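# Nappe enduite sur table ronde blanche : elle glisse et garde les plis

**Question**

Bonjour,

Table de salle à manger ronde, plateau blanc lisse. J'y ai posé une nappe à motif de carreaux de style méditerranéen, face supérieure enduite, envers non tissé. Modèle Mosquera, acheté plié sous film. Deux problèmes :

1. La nappe tourne sur le plateau dès qu'on tire un objet un peu lourd. Un carton qu'on déplace suffit à décaler la bande centrale.
2. Les plis d'emballage sont toujours visibles après 2 semaines. Un verre à pied posé sur un pli penche légèrement.

Déjà essayé : lest sur les plis (des livres, une nuit), sans effet durable. Pinces de nappe en inox : elles ne tiennent pas, le chant du plateau est arrondi.

Je ne veux ni percer ni coller de façon définitive. La table sert aussi à ouvrir les colis et à trier, donc elle est rarement dégagée. L'étiquette indique un entretien à l'éponge et un lavage à 30 °C maximum, pas de sèche-linge. Peut-on repasser l'envers ? Et quelle sous-nappe prendre pour un plateau rond ?

---

**Réponse 1** — acceptée

Les deux problèmes se traitent dans cet ordre : les plis d'abord, le glissement ensuite. Une nappe enduite qui n'est pas à plat n'adhère à rien.

**Plis**

- Retourner la nappe, envers vers le haut, sur une surface plane qui supporte la chaleur. Pas sur le plateau blanc : un vernis ou une laque peut marquer.
- Intercaler un linge de coton sec.
- Fer au minimum, sans vapeur. Passages de quelques secondes, sans appuyer. Ne jamais mettre le fer en contact avec l'enduction.
- Laisser refroidir à plat avant de manipuler. Une enduction encore tiède reprend un pli très facilement.

Faire un essai dans un angle ou sur le bord qui retombe. Si l'étiquette porte le fer barré, s'abstenir et utiliser un sèche-cheveux à 30 cm environ, toujours côté envers.

Pour le rangement, rouler la nappe sur un tube en carton, face enduite à l'extérieur.

**Glissement**

Il faut une sous-nappe en mousse alvéolée ou un molleton à envers caoutchouté. Les deux se coupent aux ciseaux. Pour un plateau rond, prendre un diamètre inférieur de quelques centimètres à celui du plateau, sinon la sous-nappe dépasse sur le chant et fait un bourrelet. J'utilise une Flolleveo depuis juin, découpée dans un carré : la nappe ne tourne plus, y compris quand on vide des cartons dessus.

Un point à vérifier : certaines mousses en PVC plastifié laissent une trace jaunâtre sur les laques blanches. Chercher la mention « sans migration » ou choisir un molleton à dos latex.

---

**Réponse 2**

Pareil chez moi, j'ai mis quatre bouts d'antidérapant de tiroir (Clulley) sous la nappe. Ça tient. On sent un peu les bords à travers, mais c'était ce que j'avais sous la main. Pour les plis je n'ai rien fait, ils sont partis en partie tout seuls.

---

**Suite de l'auteur de la question**

Envers repassé sur linge de coton, fer au minimum. Molleton à dos latex, coupé en rond. La nappe est remise en place depuis ce matin et déjà réoccupée : carton ouvert, oranges, mouchoirs, un sachet plastique et la boule rouge tricotée qui n'a toujours pas trouvé sa place.
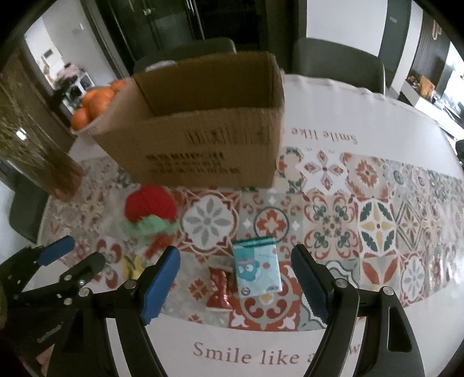
Jaxon Charbonneau ajoute qu'il faut contrôler le molleton au bout d'un mois : le latex perd de son adhérence quand la poussière s'y dépose. Il passe une éponge humide sur l'envers, laisse sécher complètement, puis repose. Il déconseille le lavage en machine, même à 30 °C — le dos se fendille et les miettes de latex collent au plateau.

---

**Réponse 3**

Autre solution : une nappe ronde à bord élastiqué. Rurnstead en fait. Aucun problème de glissement, mais il faut le diamètre exact et le choix de motifs est réduit.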